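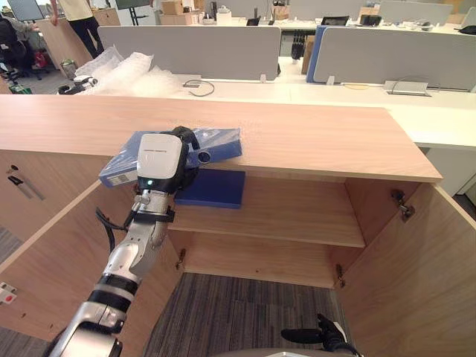
Workshop > Members > Threads > Two-arm build

October – posted by Reda Amrani

Newer Older Replies Search

1/ Small update on Talum, our two-arm build in the shared workshop at Midberg. The task this month is a simple one for people: take a blue binder at the cabinet and bring it to the shelf. For us it is three weeks of evenings.

2/ Kristýna wrote the new grip routine. Before, the fingers closed at full force and the plastic film moved under them. Now they close in two stages, with a wait of 200 milliseconds between. I like it very much.

3/ Wrapped binders are harder than I expected. The film shines and the depth values jump. I take the middle value of 50 readings before the arm moves – slow, but more calm.

4/ The left arm does the carrying. The right one stays low, in front of the cabinet, until I trust the collision check.
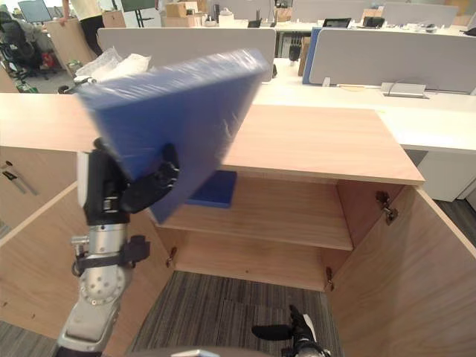
5/ Still open

The wrist turns too late, so the binder arrives tilted and I must stop the run by hand. Valdir thinks it is the speed limit on the last joint. I think it is my waypoint, too near to the shelf. We will test both.

6/ If you want the log, ask for run 3383. It is long, and the comments are half in French, sorry for this. Tomorrow after 6 pm I change the waypoint and write again.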